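Ivcombe students teach a robot arm to tidy a table

By Gunhild Baldursdóttir

We use cookies to remember your settings and to count visits. By continuing to read you accept this. Manage cookies | Accept all

A student club at the Ivcombe technical school has started its autumn project, in which a robot arm must learn to move household things from one place on a table to another. The club had its first open evening on Friday, 20th September, and the room was full before the first test began.

The project has the name Drimeo. The students chose it last spring, and they say that it does not mean anything. It was the only name on the list which had no votes against it.

The club has 20 members this year. Most of them are in their second year at the school and study electronics or machine work, but there are also two students from the bakery line, who joined after they saw a poster in the canteen. They meet two evenings a week in the workshop on the ground floor, and before a competition they meet also on Saturdays.

In November the club will travel to the student competition in Clarnport. There, each team gets a table, a set of plastic boxes and containers, and a list of places where these must stand when the time is over. The team is not allowed to touch the arm during the run. It may stop the run, but then it loses the points for that round.

"Many people think that the difficult part is to lift something heavy," said Preben Þrastardóttir, who is the leader of the club and teaches automation at the school. "For us the light things are more difficult. A light box moves away when the finger touches it a little too early. Then the arm closes on air, and it does not understand why."

Containers you can partly see through are a subject of their own in the club. The students have a camera close to the gripper, and the program uses its picture to decide where the side of the container is. With a dark box this goes well. When the plastic lets light through, the program can take a reflection for an edge, and then the fingers come down in the wrong place.

For this reason the group spent the first weeks of the term on only one kind of task: to bring the gripper close to a container, stop, and compare what the camera shows with what the students measured by hand. The lines of blue tape on the table help with this work. They make a grid, and each crossing has a number in the students' notebook. When a member writes down that a container stood at crossing 4, the next member can put it back at the same place on another day.
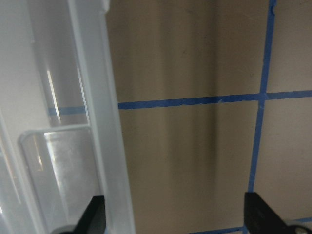 Many short attempts

The students keep a record of every attempt. When the open evening started, the list had 1,188 lines. In 464 of them the container finished in the correct square of the grid. The others are divided by the kind of mistake, and the most common one is that the container was pushed over a tape line before the grip was closed.

Preben Þrastardóttir is not worried about these numbers. In her opinion it is good for young people to see a long list with many mistakes in it, and to learn to ask what the mistakes have in common. She does not correct the list herself. If two students do not agree how an attempt should be written down, they must discuss it until they agree, and sometimes this takes longer than the attempt.

The light in the workshop has also caused much discussion. The windows are on the west side, and in the late afternoon the shadows on the table move during the work. One part of the group wanted to close the blinds and use only lamps. The other part said that no one knows what the light will be in Clarnport, and that it is better to train with all kinds of light. After two meetings they decided to do both, on different evenings, and to write the light in the record.

The tape needs care too. The edges come up after some weeks, and a student must press them down again or replace the strip. The club buys the tape with its own money, from the waffle sale at the school's winter market.

Parts from a local workshop

The arm belongs to the school, but smaller parts the club must find by itself. The Hallgrímsson machine shop, which is on the same street as the school, gives the students one morning a month at its milling machine. They have made brackets and spacers there, and in October they hope to make a second set of fingers with a softer surface on the inside.

At the open evening the visitors could choose where a container should stand and then follow the arm at work. The children preferred the corners of the table, where the arm has the longest way to reach. Parents asked mostly how much time the club takes from other school work. The answer from the members was that it takes quite a lot, but that the hours count as practice for those who study automation.

Four members will be chosen for the Clarnport team at the end of October. The rest of the club may travel with them and watch, if there is enough space in the school bus.

New members are still welcome this term. It is not necessary to know programming from before, and the club lends out a laptop to those who do not have one. Those who are interested can come to the workshop at six o'clock on a club evening and ask for Preben. The door on the parking side is open until half past six, and after that one must ring the bell.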